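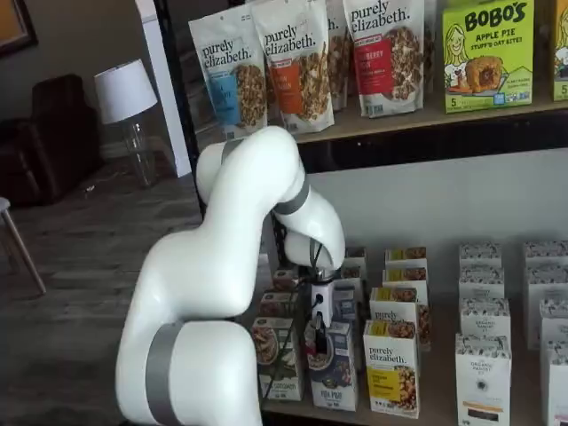

Words: Ferdinand Wieser
Updated August 17, 2021

Tromen Night Guard Kit (item 2258)

I grind my teeth. I've done it since college, and I went through a sad pile of drugstore guards before I started selling the Tromen, so I have opinions! This is the one I sleep in myself, and it's the only make-at-home guard I keep in stock at the Kerkonville shop.

It's made by Clalier and comes as a kit: two blank guards (so you get a second go if the first one comes out crooked, and mine did), a plastic handle for dipping, a vented case and a folded sheet of instructions. You soften the blank in hot water, let it cool for a moment, bite down and press it against your teeth with your fingers and tongue. Read the sheet all the way through first. The timing on it is for this material, and the times from whatever kit you had before won't match.

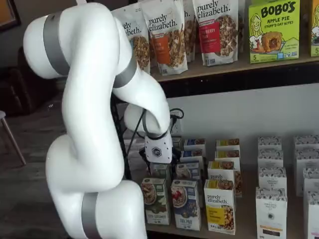 Clalier Dealer Catalog, Vol. 2, p. 336

The catalog lists one size, and it fits most adult mouths once you trim it. Use small sharp scissors and take off a sliver at a time, especially at the back where it can make you gag. I cut mine too short on one side and spent a week chewing on the edge – not recommended.

It goes on the upper teeth. You'll drool the first few nights and you'll probably find it on your pillow once or twice, and then one morning you wake up and it's still in. My jaw is a lot less cranky at breakfast than it used to be, though I can't promise you the same.

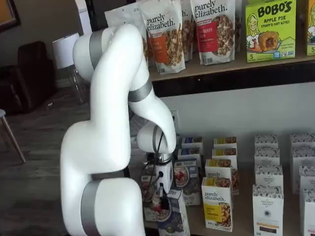 Cleaning is easy. Rinse it in cool water when you take it out, brush it with a soft brush and a drop of dish soap, and let it dry in the case. Please skip the toothpaste (it scratches) and keep it off the dashboard of your car. Heat will undo all your careful molding.

Don't use it if you have braces, a loose tooth or a partial denture, and don't buy it for a child. If your jaw clicks, locks or hurts during the day, see a dentist before you spend money with me. A custom guard costs more and fits better, no argument there.

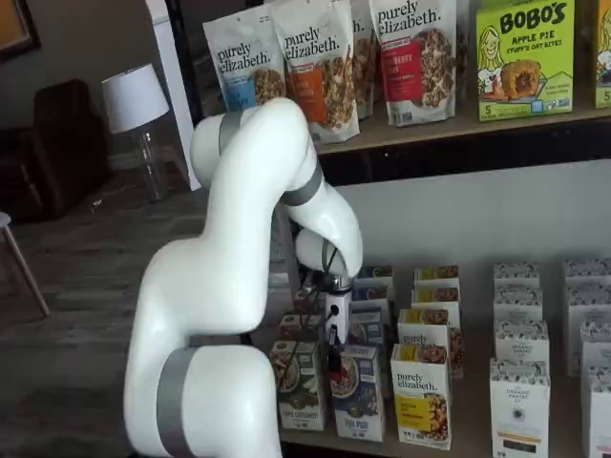 Pawłowska wrote in July that she got more than 422 nights out of her first blank, and asked if the second one goes stale in the box. It doesn't! Keep it in its wrapper, somewhere cool, and mold it when the old one gets rough or starts to split.

Unopened kits can come back for a refund. Once a blank has been in the water, it's yours.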